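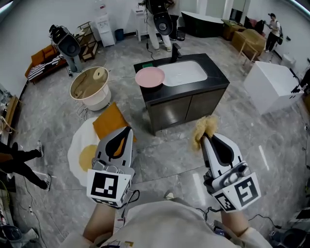 오후의 실습실. 오른쪽 그리퍼가 연노란색 솜뭉치 같은 것을 물고 있다.

그리퍼가 벌어지지 않은 것은 오후 4시가 조금 넘어서였다.

파르빈 마줌더는 오른손 손잡이에서 손가락을 뗐다. 평소라면 스프링이 밀어내면서 집게가 열려야 했다. 집게는 그대로 닫혀 있었다. 한 번 더 당겼다가 놓았다. 손잡이는 제자리로 돌아왔는데 끝은 움직이지 않았다.

"오른쪽이 안 열려요."

아프로자 시바쿠마르가 기록표에서 고개를 들었다.

"몇 번째예요?"

"오늘은 처음이에요. 어제 두 번 있었고요."

"어제 건 왜 안 적었어요?"

파르빈은 대답하지 않았다. 어제는 흔들었더니 열렸다. 열렸으니까 계속했다. 하루 목표가 200회였고, 고장 보고서를 쓰면 한 시간이 그냥 갔다.

욕실 작업은 요즈카에서 주문한 것이었다. 세면대 주변을 정리하는 동작을 사람이 그리퍼로 먼저 해 보이면, 나중에 로봇이 그것을 따라 배운다. 3월까지 1000회를 넘기기로 되어 있었다. 그리퍼는 림홀름이라는 작은 공방에서 만들어 보냈고, 설명서는 종이 두 장이었다. 둘째 장에 '걸림이 반복되면 사용을 중지할 것'이라고 적혀 있었다. 반복이 몇 번인지는 나와 있지 않았다.

"내려놓고 전원부터 뺍시다."

아프로자가 말했다.

"회차는 끝내고요. 이것만 놓으면 돼요."

"안 열리는데 어떻게 놓아요."

맞는 말이었다. 파르빈은 왼쪽 그리퍼를 먼저 바닥에 내려놓았다. 그다음 왼손을 오른쪽 집게 쪽으로 가져갔다. 손으로 벌릴 생각이었다. 어제도 그렇게 했다.

"손 넣지 마세요."

목소리가 커서 옆에서 일하던 사람들도 돌아보았다. 파르빈은 손을 멈췄다. 집게에서 딸깍 소리가 났다. 양쪽 패드가 한꺼번에 벌어졌다가 곧바로 다시 닫혔다. 손잡이는 건드리지도 않은 상태였다. 물려 있던 것이 바닥에 떨어졌다.

둘 다 잠시 말이 없었다.

아프로자가 벽 쪽으로 걸어가 전원을 내렸다. 파르빈은 오른쪽 그리퍼를 왼쪽 것 옆에 놓고 두 걸음 물러났다. 손가락을 펴 보았다. 다친 데는 없었다.

"그 모터가 얼마나 세게 무는지 알아요?"

"설명서에는 없었어요."

"돗소프에서 한 사람이 손톱이 빠졌어요. 작년에, 같은 회사 그리퍼로. 저도 나중에 들었어요."

"그런 얘기를 왜 안 했어요?"

이번에는 아프로자가 대답하지 않았다. 기록표를 뒤집어 뒷면에 시간을 적고, 그 밑에 '오른쪽, 조작 없이 개폐'라고 썼다. 그리고 빈칸을 조금 남긴 다음 펜을 파르빈에게 내밀었다.

"어제 두 번도 적으세요. 시간은 기억나는 대로."

파르빈은 쪼그리고 앉아 적었다. 한 번은 점심 전이었고 한 번은 퇴근 무렵이었다. 흔들어서 열었다는 것과 손으로 벌렸다는 것도 적었다. 적고 보니 세 줄이었다. 한 시간은 걸리지 않았다.

아프로자는 림홀름에 전화를 걸었다. 전화를 받은 사람은 아오키라고 했다. 아오키는 어느 쪽이냐고 묻고, 일련번호 끝자리를 물었다. 7이라고 하자 잠깐 조용했다가 덮개를 열어 보라고 했다.

"저희가 열어도 됩니까?"

"전원 뺐으면 됩니다. 패드 뒤쪽 나사 두 개요."

파르빈이 드라이버를 가져왔다. 덮개 안쪽에는 가는 섬유가 축에 감겨 있었다. 핀셋으로 잡아당기자 길게 풀려 나왔다. 며칠 치는 되어 보였다. 그 아래로 센서 선 하나의 피복이 벗겨져 있었고, 안쪽 구리가 축에 닿을 만큼 나와 있었다.

아오키는 사진을 보내 달라고 했다. 사진을 받고 나서는 그 그리퍼를 다시 켜지 말라고 했다. 교체품은 일주일쯤 걸린다고 했다.

"다른 것들은요? 왼쪽은 괜찮습니까?"

"왼쪽도 열어 보세요. 솜 종류를 많이 집었으면 다 열어 보시는 게 좋겠습니다."

"설명서에 그 얘기가 없던데요."

"넣겠습니다."

아오키가 말했다.

전화를 끊고 나서 아프로자는 실습실에 있는 사람들에게 작업을 멈추라고 했다. 남은 회차가 많아서 표정이 좋지 않은 사람도 있었다. 왼쪽 그리퍼의 축에도 섬유가 감겨 있었다. 양은 적었고 선은 멀쩡했다.

파르빈은 오른쪽 그리퍼를 상자에 넣고 테이프로 봉했다. 뚜껑에 '사용 금지'라고 쓰고 날짜와 이름을 적었다. 요즈카에 보낼 메일은 아프로자가 썼다. 이번 주 물량이 약 200회 모자란다는 내용이었고, 이유도 그대로 썼다. 보내기 전에 화면을 돌려 파르빈에게 보여 주었다.

"어제 일도 들어갔네요."

"들어가야죠. 돗소프 얘기도 넣었어요. 제가 미리 말 안 한 것까지."

파르빈은 끝까지 읽고 맞춤법 하나를 고쳤다. 메일은 6시에 나갔다. 두 사람은 남은 그리퍼의 나사를 풀기 시작했다.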